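Search this site Search Go

September – Kenta Kobori

4. Where people sit when they say they're "just sitting"
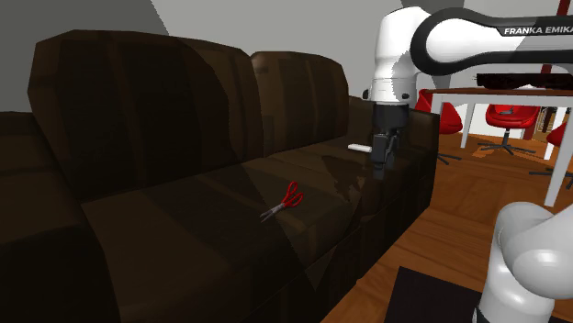

Figure 4. A large brown leather sofa with padded back cushions.

Arturo Caruso wrote back on the first draft of this section that I was treating the sofa as one seat when any family knows it's at least two, and that the corner by the armrest has an owner in the same way a toothbrush does. He's right, and I've rewritten most of what follows with his note stuck to my monitor.

So, to pick up from Section 3. We had diaries from 40 households in Gimska and Innes, kept for six weeks each, and the question we'd asked was pretty loose: write down when you rest during the evening, where, and what else you were doing. I'd hoped for a lot of short, dull entries. I got those, but I also got paragraphs about grudges, sore hips, a neighbour's leaf blower and one very good recipe for lentils (not analysed).

The first thing I noticed when I sat down with the pile was how poorly our word "rest" travelled from one home to the next. For some people it meant lying flat with the lights off. For others it meant folding laundry in front of the hockey. One woman in Innes wrote "rested" beside an hour spent on the phone with the gas company, and when I asked her about it later she said she'd had her feet up the whole time, so what else would I call it? I coded that one as rest. My co-coder didn't. We argued over it for most of a lunch and in the end let her word stand, and from then on we did the same for everybody – if the diary called it rest, it went in as rest.

That decision matters for the numbers in Section 5, and I'd ask readers to keep it in mind. A stricter definition would shrink the evening totals quite a bit, mostly in the homes with young kids.

4.1 Claimed seats

Back to Arturo's point. Once I went looking for it, seat ownership was all over the diaries. People wrote "my end", "Dad's end", "the good spot", and hardly ever explained themselves. In 12 households somebody recorded moving when another person came into the room, without being asked to. I love these entries. They're tiny and a bit grumpy and they tell you more about who runs the living room than anything in our questionnaire did.

The claims weren't always about comfort, either. A teenager in Gimska had a firm hold on what he himself called the worst place to sit in the whole house, close to the hallway, with a draft on his neck. He liked being able to leave without climbing over anyone. An older man kept to the seat nearest the window through the whole winter and complained in nearly every entry of being cold. When I visited (he made tea, very strong) he told me he'd sat there when his wife was alive and he didn't see why the weather should get a vote.

I don't have a tidy way to code that. It's in the data set as "habit, other".

4.2 Sharing

Shared sitting turned out to be harder to catch than I'd planned for. Our diary sheet had a single line for "who else was present", and people used it in wildly different ways. Some listed everyone in the house, including whoever was asleep upstairs. Some listed the dog first. A few left it blank for weeks and then mentioned in the exit interview that of course their sister was there, she was there every night.

We'd borrowed the sheet from the earlier Wunden study, where it worked fine, but that group was made up almost entirely of people living alone. I should have caught the problem at the pilot stage and I didn't. For the second round we split the line in two, one for the room and one for the same piece of furniture, and the answers got better right away. Only the second-round diaries are used for the sharing figures in Section 5.

One more thing on this, and it's more of a hunch than a finding. Couples who shared a sofa early in the evening often wrote separate, quite different accounts of the same hour. His says "watched a movie". Hers says "listened to him explain the movie". Both marked it as rest, and both scored it high.

4.3 Timing

Most entries fell after supper and before 10 p.m., as you'd expect. The exception was shift workers, mainly from the Witel plant, who did their evening sitting in the morning and were a bit tired of being asked about it. We re-based their diaries to the end of the shift instead of the clock, and the re-based times are the ones plotted in the next section.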